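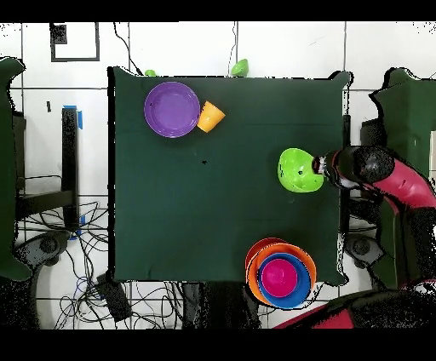 4 Recording demonstrations

Read section 3 (Homing and joint limits) before starting. The steps below assume that the arm has been homed, the overhead camera has been calibrated and the recording station is running Ellumlow Recorder with the Vescombe storage plug-in.

An episode is one complete run of a task, from the start pose back to the start pose. The learning system treats every saved episode as a correct example. Poor episodes that are saved and left unmarked will be copied by the trained policy.

4.1 Preparing the table

1. Switch the arm to Hold. The status light changes to steady amber.
2. Spread the cloth over the table and pull it flat. Folds higher than 5 mm can catch the fingertips on a low approach.
3. Place the tableware for the task. For the clearing and stacking tasks this means plates, cups and bowls in plain colours, one colour to each item.
4. Vary the layout between episodes. Items may touch, lie on their sides or be tilted. A cup lying on its side is a valid start condition and should appear in the set.
5. Keep all items that are to be grasped inside the reach area set in section 3.6. The finished stack may stand near a corner of the table.
6. Open the Live View tab and check that the whole tabletop is visible.

Note: Chairs, floor markings and cables may remain in view. Do not crop them out. The same view is used when the policy is run, and a crop applied only to the training data will lower the success rate.

Caution: Keep floor cables clear of the operator's feet and of the chair bases. A pulled camera lead shifts the camera and makes the calibration invalid. If this happens, repeat section 3.4 and discard any episodes recorded after the shift.

4.2 Starting a session

1. In Recorder, select Session > New.
2. Enter the task name exactly as it appears in the task list. Names are case sensitive.
3. Set the frame rate to 30. Other rates are accepted by Recorder but rejected on import.
4. Enter the instruction text, for example "put the green bowl on the stack". Use one instruction per episode and name the item by its colour and type.
5. Press Arm Ready. The arm moves to the start pose at reduced speed.

Warning: Stand clear of the table while the arm moves to the start pose. The arm does not detect people or objects in its path during this movement.

4.3 Recording an episode

1. Take hold of the leader handle and wait for the tone.
2. Press the left pedal once. Recording begins immediately.
3. Move to the item at a steady speed. Avoid pauses longer than 2 seconds, which the import filter will flag as idle.
4. Grasp bowls by the rim, with one finger inside and one outside. Close the gripper fully before lifting.
5. Lift, carry and release. Lower the item until it is supported before opening the gripper.
6. Return to the start pose and press the left pedal again to stop.
7. Press the right pedal to save, or hold it down to discard.

Note: If a grasp slips, a single retry may be kept – mark the episode as Recovery in the drop-down list. Episodes with more than one retry should be discarded.

Do not reach in by hand to straighten an item while recording is active. Hands in view cannot be removed later, and the whole episode is lost.

4.4 How many episodes to record

Record 30 episodes for each instruction before moving to the next. Change the order of instructions from one session to another, so that the lighting at a given time of day is not tied to one item. Rest the arm between instructions and check the joint temperatures on the Status tab.

4.5 Checking and uploading

1. Select Session > Review.
2. Play back each episode at double speed. Compare the gripper trace with the video. A delay between the two indicates a clock fault; see section 7.2.
3. Mark each episode as Good, Recovery or Reject.
4. Select Upload and choose the destination. Sites on the Bulutden network should select Bulutden. All other sites should select Buenaventura.
5. Wait for the checksum message before closing the lid of the recording station.

Rejected episodes stay on the local disk until they are deleted by hand. They are not uploaded.

Note: Sessions recorded with software older than the May 2022 release store gripper width in a different unit. Run the conversion tool on them before upload – Recorder will not give a warning if this is missed.

4.6 Ending a session

1. Clear the table, including any stacked items.
2. Select Park. Wait until the status light goes out.
3. Switch off the arm at the controller, then at the wall.

For error codes shown during recording, see section 7.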